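The Flat in Trultham

My sister left the flat in July and I took over the lease. The rent was 38 dollars a week more than I had been paying at Gerka Street, but it was ten minutes closer to the depot and the kitchen had proper cupboards.

She left most of her things. She said she would send for them once she had an address in Telard, and then she stopped mentioning it. I put my own plates in beside hers. I had four and she had a lot more than that, so after a week I was eating off hers.

The red paper characters were still up on the cupboard doors from the wedding. I asked on the phone if she wanted them taken down. She said to do what I liked. I got as far as picking at one corner with my thumbnail, then I made tea.

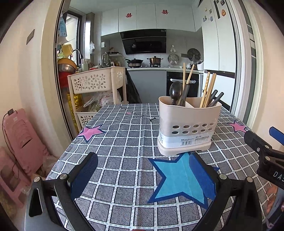 Our mother came on the train with one bag and a sack of oranges. She wiped the tablecloth, though I had wiped it that morning, and went over the stars a second time. Then she washed the chopsticks, all of them, and stood them back in the caddy to drain.

"These aren't pairs," she said.

"They're near enough."

"Your sister always had pairs."

I said she could take it up with my sister. She dried her hands and looked through the trolley for a while, moving the plastic bags from one side to the other. She didn't throw any out. I hadn't either.

We had noodles at half past six. She picked two wooden chopsticks that matched and gave me two that didn't, and I noticed and said nothing. The bus to Grube went past and the window shook a bit, as it did every 30 minutes until midnight.

"Has she rung you?" I asked.

"She rings."

"What does she say?"

My mother turned her bowl around on the cloth. "She asked if the red papers were still up."

"What did you tell her?"

"I said I'd have a look."

She finished her noodles and rinsed the bowl. Later, when I was making up the couch, I heard her in the kitchen — the drawer, then the sticky tape. In the morning the corner I had picked at was flat against the door again.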